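Bustumwood mug demos, simulated set

Hi! I put this set together so I'd have something decent to train pick-up policies on, and then a few people asked for it, so now it has a README. It's 200 demos of a simulated arm going for a mug on a kitchen counter, all driven by me with a hand controller. No scripted motions and no planner, just me, a lot of coffee and the Sovel teleop client.

What you get

Each demo is one folder. Inside are the wrist camera frames, the joint positions, the gripper opening and the raw controller input. I kept the controller input because I always wish other people had – it's really handy if you want to see how much the smoothing changed things (quite a bit, in the early ones). There are 12 counter layouts, and the stone texture and the clutter get shuffled between them.

How I drove it

I fly the gripper in over the mug, turn the wrist until the fingers line up with the wall, drop one finger inside and keep the other outside, then close. I tried grabbing the whole mug around the body at first and hated it. The rim is so much easier to judge from the wrist view! 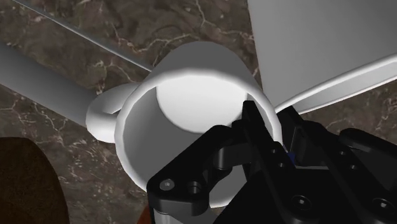

Wrist view of a rim grasp, one finger inside the mug and one outside, handle off to the left.

Going for the handle is a separate task and it's not in this release. I have 45 handle demos sitting on a drive, but my steering in those is pretty rough and I'd like to redo them before anyone learns bad habits from me.

Stuff to know before you train

I pause a lot right before closing. If your policy hovers forever over the mug, trim the idle steps – there's a flag for it in the Gajewski loader, off by default. Also, 3 of the layouts were recorded in September with an older controller mapping, so their raw input has the wrist axis flipped. Joint positions are fine in all of them.

Files are in Vakimar format, version noted in each folder. Last updated 2024-11-25. If something won't load, open an issue and tell me which layout it came from.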